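Bench 2 notebook – December – Durow cell, drive removal
Written up by me, with corrections by Kobina Addo wherever I was too kind to myself

Started 10.21. The job was supposed to be dull. Tower on its side, panel off, arm goes in, drive comes out, everyone has lunch. We had 18 good pulls behind us on this program and I had stopped watching the force trace, which I record because Kobina will record it for me otherwise.

Pull 19 stopped the arm dead on the way up. Protective stop, force limit, straight up in Z. My first thought was that the limit was set too timid, so I cleared it and ran the same pull again. Same height, same stop, and this time a noise I would describe as a creak and Kobina describes as "the sound of somebody else's bracket". Please note that clearing a stop and pressing go again is the thing the sheet on the wall says not to do. I wrote the sheet. 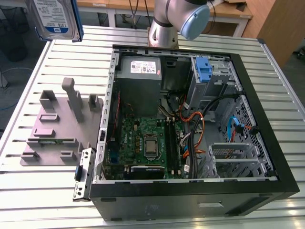 So, what we know. The lift begins on a timer after the close command, and the timer is short. On a good day the latch has let go by then. On pull 19 it hadn't, and the arm was trying to lift the drive, the caddy, the cage and the whole computer off the bench. The computer won.

The log gives a peak of 2,922 in raw sensor counts. I would love to give that in newtons but the conversion file is on the old Gunance laptop, and the old Gunance laptop is at Skotcombe with a flat battery and no charger. Will fill in later. (Kobina: he will not fill in later.)

Things I blamed before lunch, in order:
The latch. Worked it by hand, moves fine.
The gripper pads. Cleaned them, no change.
Figueroa's path edit. Looked it up, it only touches the approach. Apologised.
The timer. See above. My timer, my initials in the comment.

The reason it got worse over the morning is duller still. The case had crept along the table a little with every pull, so the fingers were meeting the latch off centre and pushing it at a slant. There was a stop block meant to keep the case put. It was in the drawer, where it had been keeping the drawer put. 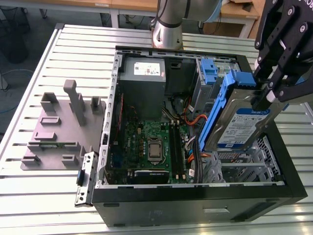

Changes made after lunch. Lift now waits for the gripper to report its closed width, then pulls up a hair and checks the force before committing. If the force is wrong it lets go, backs off and sulks until one of us comes over. Stop block bolted down. Speed in the first part of the lift cut to 10 per cent, which is painful to watch and stays that way until I trust it again.

Also changed: two stops on the same part and the program locks until it is reset from the pendant by a second person. Kobina asked for this one. I argued for a bit, for the look of the thing.

Ran 21 afternoon pulls on the new version. One refusal, on the check, exactly where it ought to refuse. I had put the case back crooked on purpose, and it was nice to be told off by something other than Kobina – he was on the phone to Durow about the conversion file. 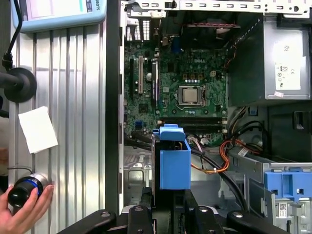
Why not just raise the force limit and let it pull through a sticky latch?

The limit is the only part of this that behaved properly all day. Raise it and the next stuck latch gets snapped, or the cage gets bent, and a hand near the case has that much more to argue with. The fault was in when we lifted, so the fix belongs there.

Still to do:
Get the laptop charger to Skotcombe, or the laptop back from it.
Look over the cage from pull 19 for bending. It looked all right to me but I was hungry.
Tell Figueroa in writing that it was the timer. Kobina wants to be copied in.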